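Crafts > Kids' Games > Matching Blocks

Print this page | E-mail this page

I made this matching game for a rainy October and we still get it out all the time. All you need is a board and eight little blocks, two in each of four colors. Green and red are musts at our house!

Print the blocks in plastic, one color at a time. I make a star and a cylinder in green, then the same in red, and other shapes in yellow and blue. Don't bother sanding the tops (I like the fine ridges, they're nice under your fingers). For the board I use a glued-up one made of light strips with a couple of darker ones, wiped with a little oil and left overnight.

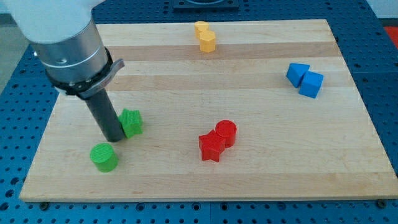 Marta Sirko wrote to me that her kids got bored with pairs in a day, so she has them close their eyes and find all the stars by touch. I tried it and it's way harder than it sounds, especially if you go fast!

To play the plain way, mix everything up, then take turns putting each block next to the other one of its color. Little ones can skip the turns. Mine live in a drawstring bag hung on the back of the door.

Contact Ruoxi Xu | © 2024 Mitilo Crafts | Back to top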